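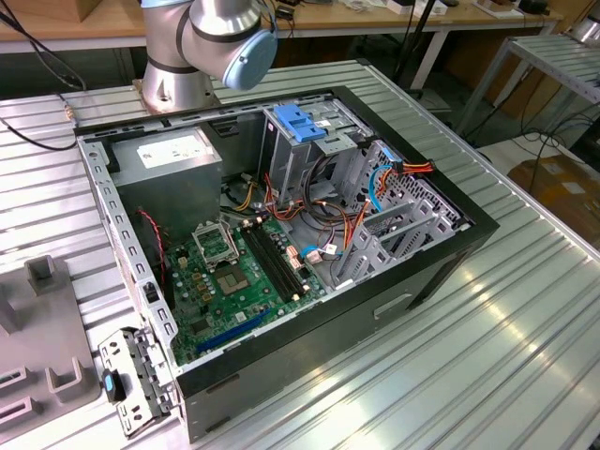

About Warnis Computer School

Welcome, and thanks for stopping by to read about us. We're a small evening school for grown-ups who want to understand the computers they use every day, and we've been at it for 18 years now, in the same brick building on the corner, with the same squeaky front door (we do keep meaning to oil it).

The school was started by Mortimer Tillman, who spent most of his working life keeping the office machines running at a shipping company and found that what he liked best was the ten minutes after a repair, when somebody would pull up a chair and ask what had gone wrong. He began with one class a week and a borrowed blackboard. His first students were neighbors, then the neighbors' cousins, and before long he had to rent the room next door and put in more outlets.

What we teach

Our most popular course is still the first one Mortimer wrote, Know Your Computer. It runs for eight evenings and takes you from turning the thing on to opening it up and naming the main parts. You don't need any experience, and you don't need to bring a computer. After that, many people go on to Home Networks, or to Letters and Budgets, a gentle course in word processing and spreadsheets that has a very loyal following among people who run small businesses. We also offer Family Photos, which fills up every November as folks start thinking about gifts.

Class begins at 6:30 p.m., and there's coffee on from six. Come early if you can! A lot of good learning goes on around that coffee pot, along with a fair amount of talk about gardens and grandchildren.

How we teach

We go slowly, and we repeat ourselves, and we don't mind a bit when you ask the same question again next week. Our teachers write their own handouts in large type and plain words. If you miss an evening, call the office and we'll find you a seat in another section so you don't fall behind.

Some 1,555 people have finished a course with us, and quite a few have come back to take another, or to bring a husband or a sister along. Two of our current teachers sat in the beginner class themselves once upon a time.

The Rweyemamu Room

Our library and reading room is named for the Rweyemamu family, who gave us our first shelves and most of the books on them. It holds 136 titles for students to borrow, plus a pair of comfortable armchairs and a long table where you can spread out your homework. It's open every class evening until nine.

Come and see us

Visitors are always welcome. Stop at the front desk and ask for a tour, or pick up a printed course list from the rack by the stairs. Parking is behind the building, and the ramp entrance is on the left side.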